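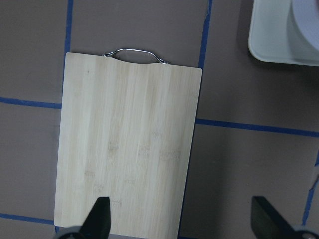 There used to be a gate, a reader wrote to us in May, and a man in the gate, and you gave the man two quarters and he let you look at the lake. The reader did not say which lake gate. Anyone who has spent a summer within walking distance of Juvley Point knew which one.

The gate is gone now, along with the quarters. What remains is 61 acres of grass, willow and goose, wedged between the mouth of Antunes Creek and the old Flesaver bottling works, and it may be the least advertised stretch of public shoreline in the county. The sign on the road is the size of a pizza box. Miss it and you end up in the parking lot of a muffler shop, where they are used to you.

I went on a morning when the wind was coming straight off the water, as it does there on most mornings. The path starts behind the washrooms – a beginning no landscape architect would choose – and follows the creek down through a tunnel of sumac. After 2 minutes of this you are convinced you have made a mistake. Then the trees quit all at once and there is the lake, looking enormous and a little put out to be disturbed.

The point owes its existence to bottles. Flesaver spent decades tipping its broken glass over the bank, then covered the heap with dirt when it decided to become a good neighbor. The dirt grew grass and the grass grew picnics. The glass is still working its way out along the east beach, rubbed smooth, mostly green, with the odd bit of brown. On weekends people walk that strip bent double, like a search party for a contact lens.

Past the beach is the pier. It is 100 paces long if you have my legs, and it ends at a railing and a life ring. The regulars fish here. I asked one what was biting and he told me, with great courtesy, "Nothing." He had been there since six. I asked another and got the same answer in the same tone, so I assume they have agreed on it.

Inland, the Porkia meadow takes its name from a farm that went under before the park came along. The city planted 2,000 native shrubs in it a few years back. A good many are still standing, and some of them have even gotten taller than their plastic tubes. Red-winged blackbirds have claimed the lot and will escort you through it at head height. Wear a hat you don't care for.

There is no café. There was talk of one, and a drawing of it hung in the washroom corridor for so long that the paper went yellow and somebody added a moustache to one of the watercolor customers. Bring a sandwich. The tables by the creek mouth are the ones to get, being out of the wind, though the geese know this too and were there first.

The creek itself floods in spring and sulks by August. In between it is deep enough for a canoe and slow enough that you can paddle up under the road bridge and drift back down without doing anything that counts as exercise. Herons stand about in the shallows, pretending to be sticks. Kids on the bridge drop actual sticks.

The gates (there are still gates, just no man) close at dusk. Parking is free, the lot is gravel, and the puddle by the entrance is deeper than it looks.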